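Golumia Laundry Skill Pack: review data card

Maintained by Iyengar. Last edited in February.

What it is

Golumia is a paid skill pack from Rimevetti that is meant to let a full-size humanoid load and unload a household washing machine. The sales page promises "hands-free laundry from day one". This card covers our recordings of it and says what they can and can't be used for. Please read the second part before quoting the first.

Contents

177 episodes, split into 3 tasks: reach to the door, unload, approach with basket. Room views and head view are stored separately. Joint logs are included for the reach and unload tasks only.

The folder named kusoldale holds our own labels. The vendor's labels are in vendor_labels and we advise against training on them. They mark an episode as a success once the gripper closes, whether or not any cloth is in it.

Known problems

- 9 episodes have no usable joint log. They are listed in skip.txt.
- One room and one model of stacked washer-dryer. Any claim about "any home" is Rimevetti's and has no support in this data.
- The pack's price does not cover setup. We spent far longer on setup than on recording, and the manual is thin on door heights.
- Folding is on the sales page. It is not in the pack we received.
- Timing figures from the vendor leave out resets. Ours include them, so don't put the two side by side.

Loading

Unpack, read skip.txt, then point the loader at kusoldale. The loader checks file sizes and nothing else.

Sample views, all from the same setup: 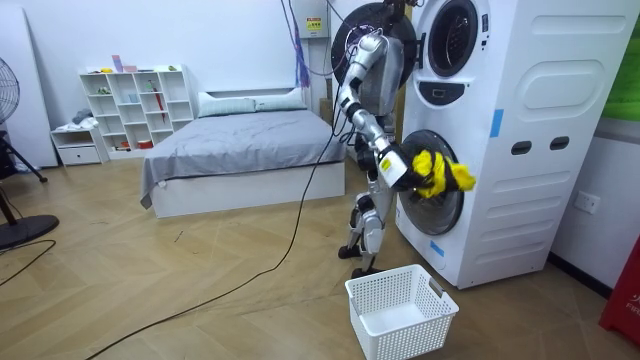
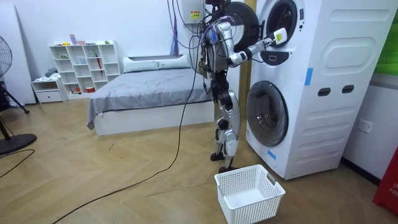 Head view, lower edge of the drum and the front panel:

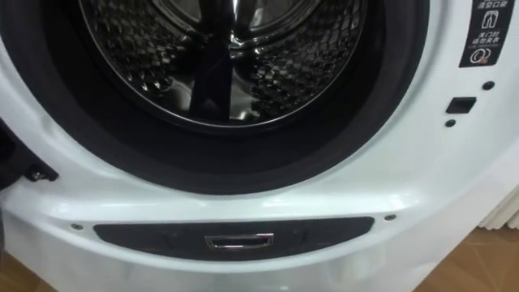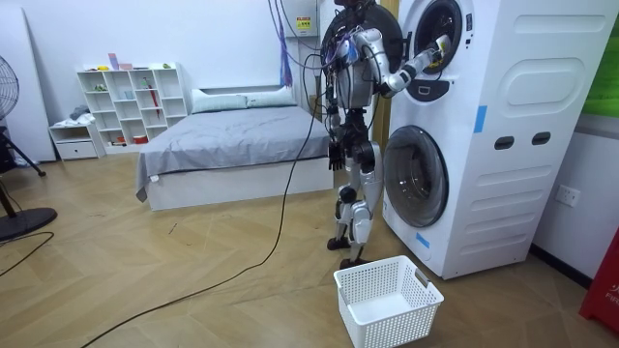 Comment left on the card: I think you are too hard on the vendor labels. We used them to pre-train the reach and then switched to yours for the unloading, and it saved us a good deal of labelling. I do agree about the folding, and I would like to know if anyone has had a refund for it.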